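Notebook > Desk tasks > Marker into cup
Entries Tasks Rigs Search

October, 16:20

Question from Shigeru again: can we list "tidy the desk" as a chore the arm does, or only as one it attempts? So far only attempts.

Ran 27 simulated episodes of marker-to-cup on the Lato policy. Grasp is fine. The trouble is the release. The pen has to go from whatever angle it was grabbed at to near vertical before it clears the rim, and the policy starts the wrist rotation late. Five hit the rim and tipped the cup. In 7 more the pen came to rest across the mouth, which the scorer passed and I did not.

Žofie suspects the contact model – mesh cup is a thin shell and the collision body may be thicker than it looks. Checking that before retraining. Vendula wants the start pose of the cup varied more, agreed.

A person does this without looking. Would not put it on the chore list yet. Wiping and bin sorting are closer. 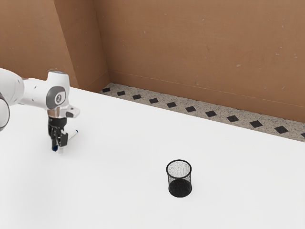

Marker held on the diagonal, still short of the cup.

To do:
– compare collision body with visual mesh
– scorer: require pen below rim, not only inside radius
– rotate earlier, try at half the transfer
– ask Oľga whether the Quaye runs had the same rim hits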